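Le dernier trou de Fajardo

Le parcours de Fajardo fermait pour l'hiver le 3 janvier 2021, et j'avais encore un bon de green-fee à utiliser. Je l'avais gagné en avril, dans un tournoi sponsorisé par Bremurance, où j'avais fini avant-dernier. Le bon allait au tirage au sort. 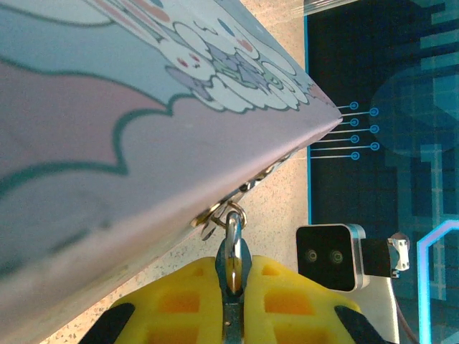

Je suis parti seul, à huit heures, avec sept clubs dans un sac léger. Il gelait. Au premier tee, mon coup de départ a rebondi sur le fairway comme sur du carrelage et il est allé beaucoup plus loin que d'habitude. J'ai pensé que la journée serait facile. Au 2, j'ai mis deux balles dans l'étang.

Je jouais alors sous contrat avec Planeck, enfin, ce que Planeck appelait un contrat : des gants, une casquette, 300 euros par saison et l'obligation de porter la casquette. J'avais été professionnel pendant neuf ans. Je n'avais jamais passé un cut sur le circuit principal. Je donnais des leçons le matin, je m'entraînais l'après-midi, et le soir je regardais le prix des billets d'avion pour des tournois où je n'étais pas inscrit.

La lettre de Graltetti était dans la poche extérieure du sac. Ils cherchaient un responsable pour leur practice couvert, à 20 kilomètres de chez moi. Salaire fixe, congés payés, un bureau. Il fallait répondre avant la fin de la semaine. Je l'avais lue tant de fois que le pli commençait à se déchirer.

J'ai joué correctement du 5 au 11. Au 12, un par 3 en descente, le vent s'est levé et j'ai attendu un moment sur le départ, les mains sous les bras. On voyait la route, un camion arrêté sur le bas-côté et la mer derrière. Je me suis demandé ce que j'aurais fait à vingt-deux ans avec cette lettre. Je l'aurais jetée, sans doute, et j'en aurais parlé à tout le monde.

J'ai pris un fer 7. La balle est tombée courte, dans le bunker. Le sable était dur et il m'a fallu trois coups pour en sortir.

Au 18, il me restait 85 mètres jusqu'au drapeau. C'était ma distance. J'avais tapé ce coup des milliers de fois, le soir, quand il n'y avait plus personne au practice. J'ai fait un seul swing d'essai. La balle est montée droite, elle a touché le green un peu à droite du trou et s'est arrêtée à deux pas. Il n'y avait aucun spectateur. Un chien traversait le parking.

J'ai raté le putt. Je l'ai rejoué, pour voir, et je l'ai raté encore, du même côté.

Au club-house, la machine à café était déjà débranchée. J'ai rendu ma carte sans faire le total. Dans la voiture, j'ai mis le chauffage et j'ai sorti la lettre. Il y avait un numéro de téléphone en bas, sous la signature. J'ai enlevé la casquette, je l'ai posée sur le siège passager et j'ai appelé.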